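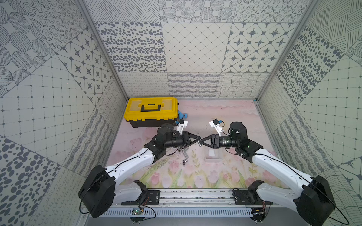 Visit to the Starville Junior Cricket Open Day

Members of the Lurkham Youth Cricket Association attended the junior open day at Starville in June. The visit was arranged so that our coaching staff could see how a larger club organizes its youth program before we set our own plans for next season.

Starville has 165 registered junior players between the ages of 5 and 15. On the day, 35 children who had never played before were signed in at the pavilion and placed in groups by age. Sessions began at 10 a.m. and lasted 45 minutes, with a short water break. The youngest groups used soft balls and plastic bats on the outfield, while the older children had turns in the nets on the north side of the ground.

Our party was given a tour of the facilities between the morning and afternoon sessions. The club has four net lanes, two of them resurfaced in the spring, and a covered area used for indoor practice during wet weather. The equipment store is arranged by age group, and each coach signs out a numbered bag. We intend to adopt the same system at Lurkham, where kit is at present kept in a single locker.

The afternoon was given over to short matches of eight players a side. Teams from Lunde and Prunberg took part alongside two from the host club. Every child bowled at least one over, and batters went in as pairs for a fixed number of balls. The four teams scored 758 runs between them over the afternoon, with Prunberg finishing first on run difference. Lunde, who had traveled farthest, received the fielding award.

Coaches from all the visiting clubs met after the final match. Much of the discussion concerned the move from soft to hard ball cricket, which Starville introduces over a full season – beginning with catching practice only. Registration fees and the shortage of qualified umpires were also raised.

The Association thanks Starville for its hospitality. A return visit to Lurkham has been proposed for August, and families will be notified once the ground booking is confirmed.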